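Cambiar de gráfica en noviembre (y arrepentirse un poquito)

Bueno, pues ya está, he caído. Llevaba desde marzo diciendo que no tocaba el PC hasta que se muriera, y el otro día me vi metiendo una Plurnico 2000 en el carrito a las tantas de la noche. ¡Con lo bien que iba yo! La culpa es en parte de Radek Michalík, que me pasó sus pruebas y me puso los dientes largos, y en parte de los ventiladores de mi tarjeta vieja, que sonaban como una aspiradora cada vez que abría un juego.

La compré en Dellholm, que no era la tienda más barata pero tienen un servicio de devoluciones decente (con Inmont ya tuve mi disgusto con una fuente y no repito).
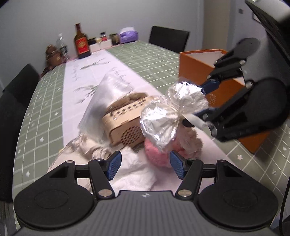 Drivers, el drama de siempre

La tarjeta en sí, una maravilla. Silenciosa, fresquita, 112 fps en el juego de coches al que estoy enganchado, cuando antes andaba por la mitad y rezando. Pero los drivers... madre mía. El instalador se quedó clavado en el 34 % dos veces, y a la tercera me dejó el segundo monitor en negro. Tuve que arrancar en modo seguro, borrar todo lo anterior y empezar de cero.

Y lo que me fastidia es el marketing. Meses vendiéndonos que el software era nuevo de arriba abajo, con vídeos, con gráficas de barras sin escala (¡sin escala!), y luego abres el panel de control y es el mismo de antes con otro color. Si no está terminado, que lo digan y listo, que yo espero.

Ahora mismo la tengo con un poco menos de voltaje y el núcleo fijado a 1195 MHz para el escritorio, que así ni arrancan los ventiladores. Para jugar la dejo suelta. La caja es una Ševčík de las antiguas, estrechita, y aun así entró, aunque tuve que quitar una bahía de discos y pelearme un rato con los cables.
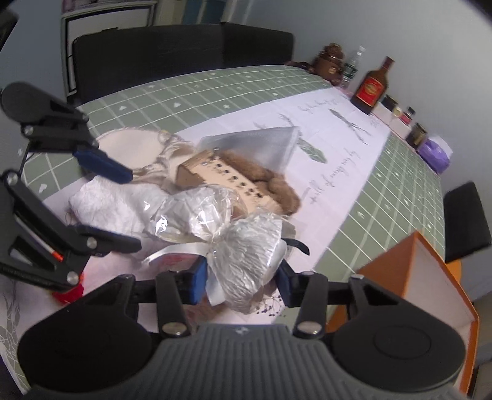

¿Merece la pena cambiar si juego a 1080p?

Depende de lo que tengas ahora. Si tu tarjeta tiene dos o tres años y no te molesta bajar alguna sombra, yo aguantaría hasta que arreglen los drivers. Si vienes de algo más viejo, el salto se nota muchísimo, incluso con los sustos del principio.

Cuando salga la próxima versión del controlador la pruebo y os cuento por aquí.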